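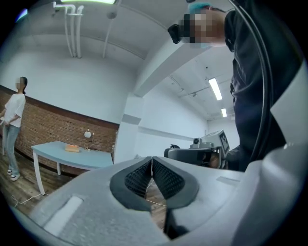 Home | Archive | Darkroom | Links

Reading time: 1 min

Went back to the Prostwood pump house in February with the Marwat folder and 11 sheets of film. The light meter read two stops lower than on my first visit, when the north shutters were still open. I metered for the shadows and let the windows go.

Longest exposure was 118 seconds at f/22, corrected for reciprocity. The floor moves if you shift your weight, so stand still until the shutter closes.

Osvaldo Sanna asked which developer I used. Pludarden, one shot, 137 ml of stock per tank, water to fill. Scans are at 2000 dpi. The valve wheel negative is thin and I will print it on a harder grade.

Older posts | Next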